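Tratlow Chess Club Forum > General Play > Open vs. sections for the November rapid

Started by rookliftrita
Monday, 7:42 pm

Hi everyone, hope you all got home all right after club night. I wanted to bring up the November rapid before the entry form gets printed, because I've been going back and forth on it all weekend and my husband is tired of hearing about it. For as long as I've been a member we've run it as one big open, everybody in the same pot, and I do love that. But last year my first-round game was against somebody who outrated me by more than I care to type, and I was in the coffee line before most people had castled. Would we consider 2 sections this time? I'd put the line somewhere in the middle and let people play up if they want to.

Not trying to stir up trouble! I just know a few newer folks who might come if they thought they'd get some real games.

knightonthefridge
Monday, 8:15 pm

Rita, I say this with great affection, but please no. The reason I drive all the way from Skondby for this one is that it's an open. I get maybe one game a year against a really strong player, and I remember every one of them, including the one where I hung my queen on move nine. My kids have heard that story so often they can set up the position. If you split it, I'll be playing the same people I play every other week, and they're lovely people, but I know all their openings.

e5_always
Monday, 8:31 pm

I'm with Rita. We had 40 players last time, and the top few boards were a lovely tournament. Down where I live it was bash, get bashed, bye, go home. 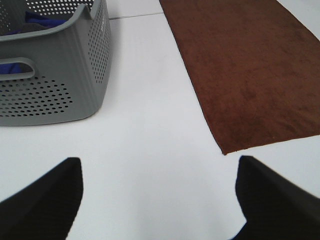 The other thing is the tiebreaks. With that many players and so few rounds you end up with a crowd tied for third, and then we all stand there while somebody works out whose opponents' opponents did what. I lost out on a prize that way last time and I still couldn't tell you how. Smaller sections would at least cut down on the ties, I'd think.

rookliftrita
Monday, 8:50 pm

Oh, I'd forgotten the tiebreak business. Didn't we end up having a blitz playoff at the Kristiansen rapid when the same thing happened? I thought that was wonderful fun, everybody crowded around the board and trying so hard not to breathe.

bishopandabagel
Monday, 9:04 pm

It was fun if you weren't in it. I was in it. I had a rook ending two pawns up, my hand was shaking so badly I knocked over my own king, and by the time I'd put him back I was out of time. I've made my peace with it, mostly.

On the actual question, smaller sections won't fix ties. It's how many players you have against how many rounds you play, and sure, each half has fewer people, but you'll have two sets of prizes to untangle and two crowds waiting. What would help is another round. If we start a little earlier and keep lunch short we could fit one in easily.

knightonthefridge
Monday, 9:10 pm

Please don't shorten lunch. Some of us come for the lunch.

e5_always
Monday, 9:22 pm

bishop, fair point on the ties, I take that back. I still want sections though. What about accelerated pairings? They did it at the Jameck open and the first round was much closer than usual. It stays one tournament, so Skondby gets to lose his queen to somebody famous.

knightonthefridge
Monday, 9:37 pm

I could live with that. I played at Jameck and didn't even notice it was accelerated, I only thought I'd had a good draw. My rating is 199 points lower than my first opponent's was that day (I looked it up just now, because I wanted to brag) and we drew in a Caro-Kann that I'm happy to show anyone who stands still long enough.

bishopandabagel
Monday, 9:41 pm

199? Last week you told me it was 200.

knightonthefridge
Monday, 9:44 pm

I was rounding.

rookliftrita
Monday, 10:03 pm

Well, I'd be glad to try accelerated pairings plus the extra round, if we can start early and leave lunch alone. I'll bring it up on club night before the first games go on. And bring the Caro-Kann, I'd like to see it.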